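## Does cloth really "trap" dirt?

Some ads say a cloth can grab every speck of dust in your house. Every speck? Be careful with words like that. It's fair to ask how anyone checked.

Start with what we know. Most cloth is made of threads that cross over and under each other. Microfiber is different from an old cotton rag because its threads are split into very thin strands. Thin strands have more edges, and dust can get caught on them. That part is true.
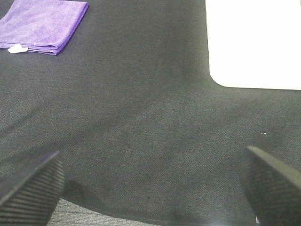
*A folded purple microfiber cloth on dark gray fabric.*

Now for the part to doubt. The label on one Golob cloth says it can be washed 300 times. Who washed it? Was the water hot? Did they test one cloth or more than 9? The label doesn't say – so we can't tell.

You can do your own test. Sprinkle the same amount of flour on 2 plates. Wipe one with an old T-shirt and one with a microfiber cloth, pressing just as hard each time. Look at what is left. Then do it again, because one try doesn't prove much.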